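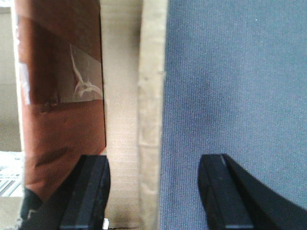 May 2021
Jinfeng Su

4. Carton handling with the Kitport arm

Carton work is the least mature chore in the Rikano package. The arm can pick a rigid box from a clear surface. Packing, unpacking and flattening still need an operator within reach of the stop button.

4.1 Before the first run

1. Clear the work surface around the carton. Leave the mat in place.
2. Check each panel for dents and creases. A crushed panel may flex when gripped – use a sound one for the first run.
3. Look for film or tape at the base of the carton. Remove it by hand. The arm does not reliably tell film from board. 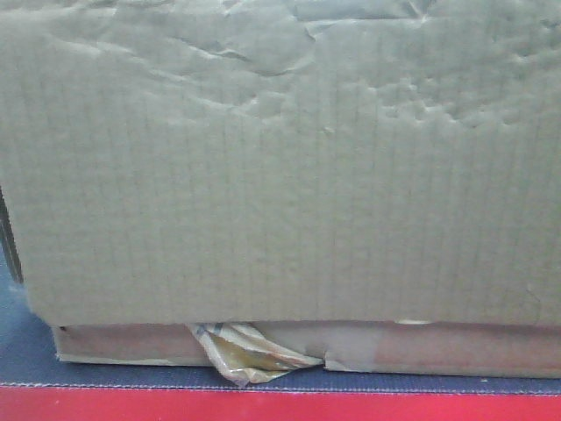
4. Set the grip force to the low preset. Raise it one step at a time.

CAUTION: Keep hands out of the gap between the fingers while power is on.

4.2 Finger wrap

Bare fingers slip on smooth board. Wrap tape lengthwise over the finger and tie it near the lower end. Replace the wrap after 500 cycles or when it turns on the finger.
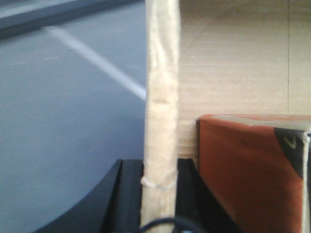 Fig. 4-2. Taped finger, with carton and box at right.

NOTE: Wrinkles in the tape are acceptable. Loose ends are not.

4.3 Floor area

1. Route cables away from the operator's path to the bench.
2. Move chairs on casters out of the work zone before enabling motion.

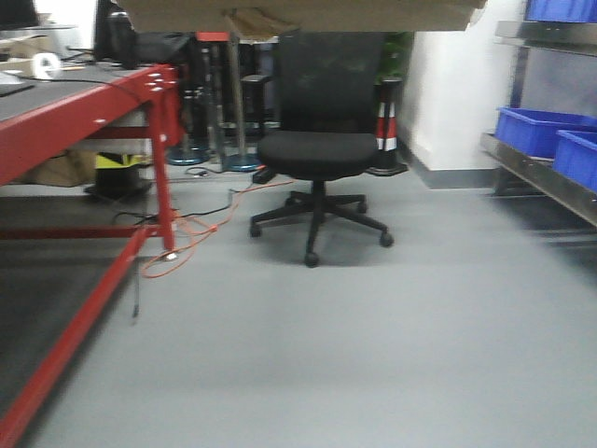 3. Run the carton routine 16 times under supervision. Record every stop, including those you cleared by hand.
4. Send the log to Sneha Lodhi at Garba. Do not enable unattended mode for carton work in this release.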